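Workshop Tips: Good Practice at the Shared Robot Bench

Guidance for members and visiting groups. Revised in April. Please read alongside the Noltow bench rules posted at the door.

Small robot arms are now used at many shared benches for sorting parts, holding boards and taking old equipment to pieces. The following tips set out what the workshop expects of anyone who works beside them. They apply to desktop arms and to the larger pairs mounted over the rail benches. They do not replace the manufacturer's manual, which must be kept within reach of the bench.

Before switching on

Walk round the bench once and look at it from every side. Loose screws, offcuts and tools left from the previous session should go back in their drawers before the arm is given power.

Check that the emergency stop can be reached from where you intend to stand. If two people are working, each must be able to reach a stop without crossing in front of the other. Press it, confirm that the arm will not move, then release it. This is done at the start of every session, including short ones.

Tie back long hair and remove lanyards, scarves and loose bracelets. Gloves are not worn near a moving gripper unless the job sheet calls for them.

Confirm that the program loaded is the one named on the job sheet. Programs saved as "test", "new" or "final" will be deleted from the shared folder at the end of each month.

Speed and reach

The first run of any new program is made at no more than 30 per cent of full speed, with a hand on the stop. Once the whole path has been watched from beginning to end, the speed may be raised in steps. The upper limit for general work at the Jondau and Sernetti benches is 85 per cent. Full speed is reserved for staff.

Mark the reach of the arm on the floor or the bench with yellow tape. Where two arms share a bench, mark both, and treat the overlap as belonging to whichever arm is moving. Only one program may be allowed into the overlap at a time – this is set in the software and should not be left to the operator's timing.

Do not lean over a paused arm. A pause is not a stop, and some programs resume when a sensor clears. If you need to put your hands in the work area, use the stop and wait for the light to turn red.

Grippers and fingers

Fit the gripper fingers that suit the part. Narrow fingers are better for connectors and latches; padded ones are kinder to plastic covers. Check the fingers for nicks by running a cloth along them, and note any damage in the bench book.

Set the grip force as low as will hold the part securely. A board that has been squeezed may show no mark and still be spoiled. Begin with the lowest setting and raise it one step at a time.

Cables running down the arm should have enough slack for the full turn of the wrist and no more. Secure them with soft ties. Hard plastic ties, if pulled tight, will in time cut into the outer cover.

Trays and fixtures

Every small part needs a place to go. A tray with shaped pockets is preferred to an open dish, as the arm can return to the same point each time. Fasten the tray to the bench and record its position on the job sheet. Should the tray be moved by even a little, the pick points must be taught again.

Keep a spare pocket empty for parts that come out damaged or that the program does not recognise.

Working on old computers

Desktop computers are the most common job on the rail benches, and the following points have been agreed with the Rivadeneyra reuse scheme, which received 2,865 machines for repair or stripping in its last reporting year.

Unplug the computer from the mains and press its power button once to drain what remains. Power supply units are removed whole. They are never opened at the bench, by hand or by arm.

Lay the tower flat with the open side upwards and make sure it cannot slide. Fold or clip loose wires away from the path of the gripper. Wires are the usual cause of a stopped run, and a moment spent tidying them is well used.

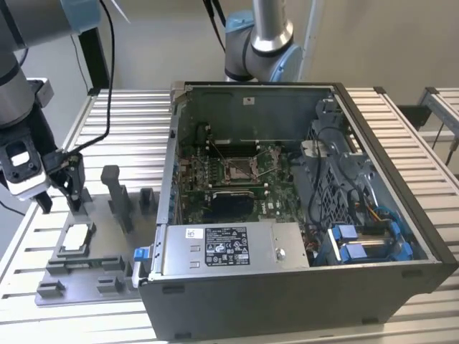
One member wrote to ask whether the earthing strap is still required when the arm does all the handling. The strap is easily forgotten, the letter said, and on long runs it keeps the operator tethered to a bench that is otherwise to be kept clear. The rule has been reworded in reply: the strap is worn whenever hands enter the case, and may be taken off while the arm is running. The arm's own earth lead stays connected throughout.

Processor sockets deserve particular care. Refit the plastic cover if one is available, and do not let the gripper pass low over exposed contacts. Storage drives are to be labelled on removal and placed in the locked box for erasure. They are not left in the tray overnight.

Finishing a session

Send the arm to its rest position before switching off. Close the gripper lightly so that the fingers do not catch on passing sleeves. Wipe the rails with a dry cloth; sprays are not to be used near the joints.

Enter the session in the bench book, with the program name, the speed used and any stops. Unplanned stops should be described in a sentence or two – "arm stopped" is not sufficient. Entries are reviewed every 6 weeks, and the job sheets are amended where the same fault appears more than once.

Job sheets, spare ties and yellow tape are kept in the cabinet beside the Sernetti bench. Requests for new gripper fingers should be placed in the tray marked Orders before 4 pm.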